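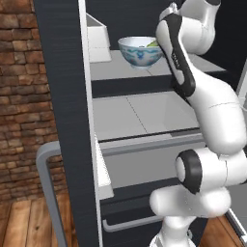
2 min read

Workshop notebook, May. Vakeo kitchen automation, staff canteen at the Killetti site.

Work continued in simulation on the refrigerator task. The model has the arm reaching into the open refrigerator, with the patterned bowl on the upper shelf and the middle shelf left clear. Coseo supplied the shelf heights and door dimensions from the canteen. Boateng will review the reach settings before anything is moved to the real kitchen.

A total of 179 runs were logged under the present settings. Of these, 43 were stopped by the contact limit, and 38 of those stops involved the forearm and the upper shelf. The remaining stops have not yet been sorted. The approach angle is to be lowered and the set repeated before the shelf height is altered in the model.

Notes from the meeting with canteen staff, 14:00. The early shift at present spends the first part of the morning moving prepared food from cold storage to the counter. Under the proposal the arm would take over this carrying. Date checks, labelling and any decision to discard food would stay with staff. The team asked that the change be entered in the written duties — the current sheet makes no mention of supervising equipment — and that training take place in paid hours. Both points were accepted.

Staff also asked who may stop the arm. Agreed wording: any person on shift, without seeking permission.

Still open: whether the early shift keeps 2 people once the arm is in use. Killetti has been asked for a written answer. The trial rota should not be issued until it is received.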